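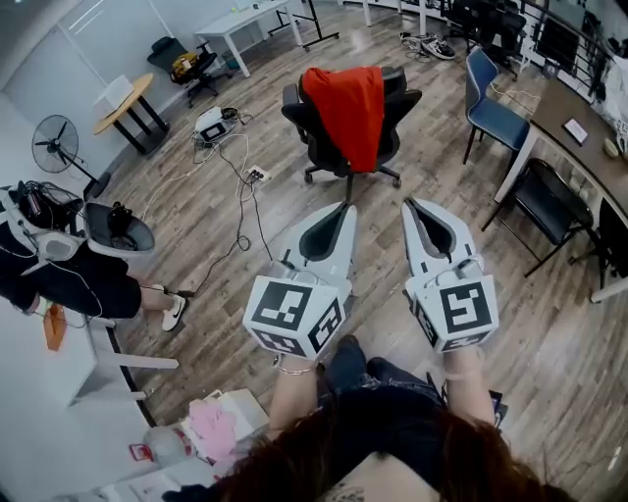

Hand grippers in use during a practice session, Plodbridge student robotics club.

Progress report to the Otomar Fund, second instalment
Prepared by Naveed Awan, club lead

Dear all at the fund,

It has been a busy stretch since my January letter, and I am glad to have a good deal more to tell you this time. When I last wrote, the students were still arguing over what the project should be. They have now settled on it, they have built a fair amount of it, and they have learned (some of them rather painfully) how much of robotics is sorting, labelling and tidying up after yourself.

To recap for those who didn't see the first report, the club is teaching a small two-armed robot, which the students have christened Polley, to do simple fetching and folding jobs. A person does the job first with a pair of hand-held grippers, one in each hand, and the recordings are used to train the arms. The marker cubes at the base of each gripper let the software work out where the hands are and which way they are turned. We chose this route over joystick driving after a long evening of trying both, when even our most patient driver needed most of a session to pick up one sock.

Recordings

The students have made 1409 recordings so far, which is well ahead of what I promised you. I ought to say straight away that not all of them are usable. Our early ones suffered from people moving far too quickly, and a good number had the markers turned away from view for long spells. We have kept the poor ones in a separate folder, as the younger members are using them to practise spotting faults, and they have become quite fierce judges of one another's work.

The folding task is going best. Picking a cloth off the back of a chair is harder than any of us expected, as a cloth hangs differently every time you put it there, and the arms like things to stay put. Polley manages it on a good day and then has a run of bad ones. Four students have taken this on as their own corner of the project and I have mostly left them to it.

People

We now have 22 members on the register, up from 11 when your grant began. The newer ones are mostly from the first and second years, and several had never held a screwdriver. We start each of them on the grippers straight away, before any programming, and I would recommend this to any other club you support. A person can squeeze a trigger and pick up a cup within a minute or two of walking in, and after that they want to know how it all works — you don't have to coax them.

Sessions run until six o'clock, though I have had to turn the lights off on people more than once. Students work in pairs, with one recording while the other keeps the log and looks after the leads. Those roles swap at half time. The log is on paper at the moment and my spelling corrections in the margins are not always welcome.

Spending

Most of this instalment has gone on grippers, spare finger pads and storage. The pads wear quicker than we had allowed for, and we have overspent on that line, but we saved on printing the housings by doing them ourselves in the school workshop. We also bought a second-hand computer for processing the recordings. It is slow and very loud, and it has cut the waiting from overnight to the length of a lunch break, so I count it as money well spent. A full sheet of figures will follow from the school office in the usual format.

I had put money aside for the entry fee to the Hendriks Cup, and that has now been paid. The students will enter the household class, where each team is given a room it has not seen before and a short list of jobs to do in it. We are under no illusions about our chances against the larger schools, but the judges also read the team's notebook, and I think ours will stand up rather well.

What has not gone well

Two things, mainly. The first is space. We share our room, so everything has to be put away at the end and laid out again next time, and a surprising part of each session disappears that way. Cables are the worst of it. We have asked the school whether one end of the room could be left set up during term and are waiting for an answer.

The second is that I let the recording side run ahead of the training side. It is the more sociable half of the work and everyone wanted to do it, myself included. From now on, every other session will be spent on training and testing only, with the grippers left in their box. There was some grumbling when I announced this, and then one of the second years asked whether she could draw up the test list, so I think we will be all right.

Before the next report

I hope to have Polley folding a cloth reliably on a table, and making a decent attempt at the chair. The notebook needs an index. We would also love to have one of you come and visit, and to put the grippers in your hands for ten minutes. Please do let me know a time that suits and I will make sure there is tea.

With very warm thanks from all of us,
Naveed Awan

Last updated: January, with corrections to the spending section in the following month

Search this site... Go

Comments (3)

gran_of_two: My grandson talks about nothing else at the dinner table. He tried to explain the marker cubes to me with two boxes of stock cubes and I very nearly understood it. Thank you for all the time you give them.

P. Lowther: We had the same trouble with pads wearing out at our club. Try cleaning them with a barely damp cloth after each session, it made ours last a good bit longer. Are you sharing the drawings for the housings?

Naveed Awan: Thank you both. P., yes, we will put the drawings up once the students have agreed on which version is the proper one. There are several schools of thought.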